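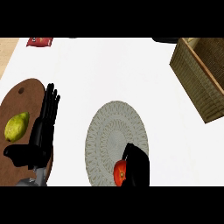 October 31, 2020
Notebook, shared workshop at Vustby. Written by Durrani, simulation side.

Today I worked only with the simulated table, because the right arm on the real bench is still without its wrist bearing. Danish Marwat ordered the bearing from Trundumwood and we wait for it.

First job was the tomato. In the old setting the solver made 1404 steps before the fingers and the tomato agreed where the surface is, and then the tomato jumped. I raised the limit to 2000 steps and made the contact a little softer. Now it stays by the gripper at the low side of the plate and does not jump. I am not sure if this is a good repair or if I only hide the problem. The friction value I did not touch. Please, if somebody changes it, write it here and not only in the settings file.

The gray plate is difficult. It has a pattern pressed in it, with rings of leaves or scallops, and I spent the morning thinking that these small shapes give bad contacts. I was wrong. The pattern is in the visible model but the collision model of the plate is smooth, I checked it in Skevel with the visible model turned off. So the hand does not feel the pattern at all. For the real plate this can be different, and we should try it when the arm is back.

Left hand: I keep it open and straight, fingers together, at the right side of the cutting board. It has no task in this version. Danish asked if it can hold the pear at the same time. I think not yet. The pear lies on its side on the board and when I close the fingers from the right it will roll to the left, there is nothing behind it. Maybe the hand should come from above, but then the palm goes very near to the board, and the palm of our model is bigger than the one we printed. I measured the printed one again with the caliper and the model must be corrected. I put it in the list.

The wicker basket is in the far right corner and I left it at an angle. With the straight position the arm learned nothing about turning, it always went the same way. The snack bag stays on the far left side and I do not plan to pick it. It is a stiff box for the solver, a real bag will not behave like this.

Test in the afternoon: 30 runs with the old contact setting and 30 with the new one, same start position. The old setting lost the tomato in many runs, mostly when the thumb arrived late. The new one lost it less, but in a few runs the hand pushed down on the plate too strong. On the real table we would hear it, I think. I saved the logs on the workshop computer in the folder with my name. The force plots have wrong units on the side axis, do not trust the numbers there, only the form of the curve.

To do:
- correct the palm size in the model, then repeat the runs
- limit on the downward force of the right hand
- ask Danish about the bearing, he has the order number
- the cable for the left forearm is too short when the elbow is high, we need a longer one before we mount the second arm
- somebody borrowed the small hex keys, please bring them back to the bench

In June we wrote in this same notebook that the wrist should move before the fingers close. I read it again today and I think the order was right, but the waiting time between the two moves is too long. I made it shorter in a copy of the script and have not run it yet.

Vustby shared workshop | Contact: ask at the bench or write to Danish Marwat | © 2020 | Back to top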